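Budgeting for a second pair of grippers

I've been putting next year's equipment list together since July, and the Momari hand-held grippers are still the biggest line.
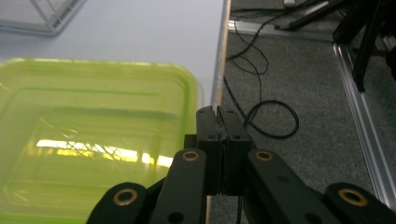 Gripper closed, next to the green tub.

We have 4 quotes. Haddad is cheapest but wants 29 days to ship. Ositz is faster – and charges for it.

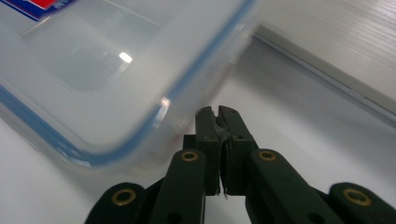

Delali Korletey thinks we should buy spare fingertips first and wait on the rest. I agree on the spares. I've put down 5 sets, plus bushings.

Containers and a wire shelf cost next to nothing, so they go under supplies.
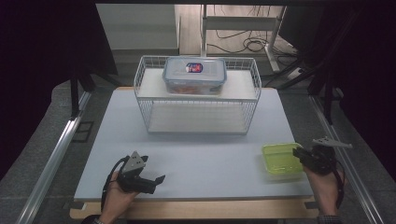 What's still open

Cables, and whether Ama Amoah signs off by 11th October.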